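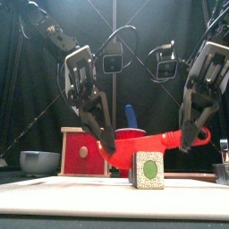 The red scoop, with the speckled block, the red cup and the little drawer box.

Scoops, Cups and Small Drawers: Frequently Asked Questions
Garnelmont Toy Library, play table shelf

What comes in a Play Table set?
A scoop, a cup, a small box with a knob on the front, and a block or two. Sets vary, as we buy what we can find and keep what survives. If yours has a green scoop and your neighbor's has a red one, we are aware, and so is your child.

Is the scoop a beach toy?
It was sold to us as one. It has since moved rice, lentils, dry pasta and, in February, a large quantity of somebody's breakfast cereal. Anything dry is fine. Please keep wet sand out of it – the sand gets into the ribs by the handle and stays there until it is borrowed by a person with a new carpet.

What is the loop on the end of the handle for?
Hanging it up. We have hooks. The hooks are at adult height, and the adults have no excuse.

Does the block with the green oval belong to a game?
Not to one of ours. It arrived in a donated box with no rules and no siblings. Lenuța Nedelcu, who checks returns, has heard 4 different sets of rules from borrowers, all delivered with great confidence. Use it as a cargo item, a doorstop for dolls or a very short tower.

Will the box hold the scoop?
No. Please stop trying. Blocks are a better bet, and the scoop travels in the cloth bag.

The knob has come loose. Should I glue it?
Bring it back as it is. Petrică Tănase repairs the wooden pieces and would like it known that he can undo a loose screw in a minute and your glue in an afternoon.

Can I put everything in the dishwasher?
The plastic scoop and cup, yes, top rack. The wooden box, no. Wipe it with a damp cloth and let it dry with the lid of your patience firmly on.

Something blue came home in our cup. Is it ours or yours?
If it has a shelf sticker on it, it's ours. If it doesn't, it may well have come from another family's kitchen. Return it anyway and we'll put it in the orphans basket, where it will have company.

How long can we keep a set?
Three weeks, renewable once if there is no waiting list. Ask at the desk or leave a message on extension 211.

What if we lose a piece?
Tell us. There is no charge for the first one. After that we ask for a replacement of similar size, in any color you can defend to a three-year-old.

My child will not give the scoop back.
This is our most common question. Domnica Oprea suggests borrowing something louder at the same visit. Results are mixed, and you will then own the noise for three weeks.

Page last updated August 2, 2026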